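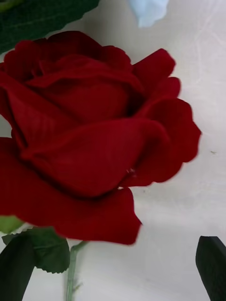 Red rose, close up.

5 August 2018

Plulter notebook, phrase sorting. I was supposed to be finished with the Hukus subtitle batch by lunch. I was not finished with the Hukus subtitle batch by lunch, and the reason is "thrown under the bus."

For whoever picks this up after me: the batch was 3,000 lines from reality competition shows, the kind where people bake or sew or sing until they cry. Trurent flagged 1,000 of them as repeats (recaps, mostly, plus the bit after every commercial where they show you the bit from before the commercial). I spot checked the repeats and they look fine. So that leaves 2,000 to sort by hand, and I got through a pretty good chunk before I hit the bus and stopped dead.

Contestants get thrown under the bus all the time. It's easily the most dangerous vehicle on television. But I had always pictured it as a parked bus. In my head somebody takes you by the shoulders and kind of stuffs you under there, and then you're stuck lying on the pavement next to an oil stain, feeling betrayed, until somebody lets you out. I have believed this since I was a kid! It was only when I had to pick a category for it this morning, "inconvenience" or "violence," that I realized the bus is supposed to be moving.

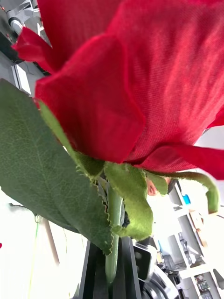 I went back and re-tagged every bus line as violence. Then I felt bad about one of them, where a man says he was "kind of gently thrown under the bus" over a lemon tart, and I put him in both categories. Trurent lets you do that if you hold down the shift key. It does not tell you so anywhere.

Other ones that gave me trouble:

"I'm not here to make friends." Tagged as a threat. Could also be a scheduling note.

"At the end of the day." I started out marking whether it was really the end of the day, from the show clock, and gave up. It's usually morning.

"She brought her A game." One of the subtitles has it as "egg game," and it was a baking show, so I have no idea. Listened to it four times. I now hear egg. Needs fresh ears.

"Give it 110 percent." Fine, easy, except for the woman who offered 95 because she had a cold. I liked her so much. I want a separate tag for honesty but I think it would have one entry.

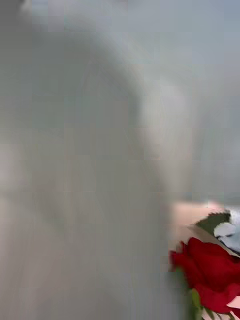
Trurent crashed twice, both times while I was merging categories. If you merge a small one into a big one it's okay. If you merge a big one into a small one it thinks for a while and then shows you the login page like you've never met. I've started saving before every merge, and I'd suggest the same. The second crash ate the whole "sports talk used by people who are decorating cakes" group, so that has to be redone — sorry, that's mine, I'll do it.

Also, the Wiegand sheet still has "lump sum," "hit the wall" and "off the wall" sitting under the same heading. I can see how two of those got there. I moved "lump sum" to money and left a note in the margin.

I did ask myself at one point whether "hit the wall" is a moving wall. No. I think the wall stays put. I'm going to leave that one alone.

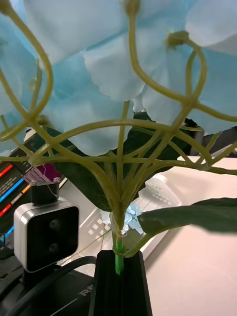

The write-up for Plulter is capped at 2,000 words and I've got a page and a half on the bus already, so somebody may need to stop me. I'd like to keep the lemon tart man though. He's the best argument we have for letting a line sit in two categories, and he also seemed like a nice guy.

Still to do:
Redo the cake decorators
Egg game, second opinion
Ask Hukus whether the recaps are marked in the next batch, so we can skip the duplicate step
Look up "jump the shark." I have been picturing a very small shark and I no longer trust myself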